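4.2 What people do at shared tables

Most of what has been written about shared workspaces assumes that the people in them want to share. Our diaries suggest otherwise. Of the 134 people who kept one for us, the great majority chose a seat by working out where everyone else was and then going somewhere different. The long table, which appears in every brochure as a place where strangers fall into conversation over a laptop, was used in our buildings mainly as a place where strangers could ignore each other at a respectable distance.

We collected 817 diary entries across the two sites, Vomeo and Prerkberg. Vomeo is a converted printworks with desks let by the month. Prerkberg is a newer building on the edge of a business park, with day passes, a café and a policy on houseplants. Participants noted where they sat, how long they stayed and what made them get up. The last of these produced the richest material, much of it about other people's lunch.

Three habits came up often enough to deserve a name. The first we call staking: leaving a coat, a mug or a notebook on a seat well before using it. Staking was officially banned at both sites and practised at both, including, on the evidence of one diary, by the person who had written the ban. The second is drifting, where someone settles at the end of a table and moves inwards by small stages as neighbours leave. The third is the opposite, retreat, and it nearly always follows a phone call. Participants rarely described themselves as the one making the call.

What surprised us was how far these habits depended on the table and how little on the people. The Plusteck desks at Vomeo, which are narrow and have a low screen down the middle, produced almost no drifting at all. People sat down, stayed put and complained about their knees. When the same members were moved to open tables during the October refit, drifting began within the first morning. It stopped again when the screens came back, as did the complaints about having nobody to look at, which were replaced by the ones about knees.

Length matters too, though less simply than we had hoped. Awasthi's model of table use predicts that each extra seat is worth a little less than the one before, until the table is in effect two tables that happen to be joined. Our entries fit this well for the middle seats and badly for the ends. An end seat next to a wall was wanted far more than the model allows, and an end seat facing open floor was wanted far less. One participant wrote that sitting at the open end felt like chairing a meeting that no one else had been told about. We have not found a way to put this into the model.

Surface and finish were mentioned more than we expected. We had left a box for 'other remarks' at the foot of each diary page, out of politeness, and 40 participants used it to tell us about wood. Strong grain was liked by people who worked on screens and disliked by people who worked on paper, several of whom said they kept losing their place.

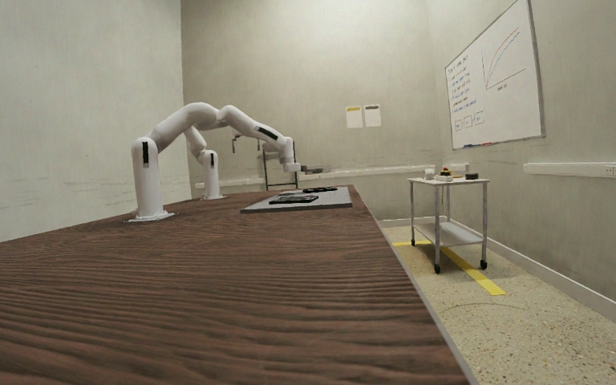
Figure 2. Long table with a pronounced wavy grain, on a terrazzo floor (computer rendering).

The paper users had a point, and it bears on the wider argument of this section. A table is usually chosen for how it looks from the doorway, by someone who will not be working at it. From the doorway a bold grain is warm and a long unbroken top is generous. From the chair, the first is a nuisance under a page of figures and the second is an invitation to have one's elbow room slowly annexed from the left. Neither site had asked its members about either matter before buying. Prerkberg had asked them about the houseplants.

We do not want to make too much of remarks left in a spare box. They were unprompted, and people who write in spare boxes are a particular sort of people – we are grateful to them, and would not wish to share a table with them. Still, they agree with the seating entries on one thing. Members treated the table as a set of separate places with borders, and judged it by how well it kept those borders. Section 4.3 turns to what happened when the borders were marked with tape.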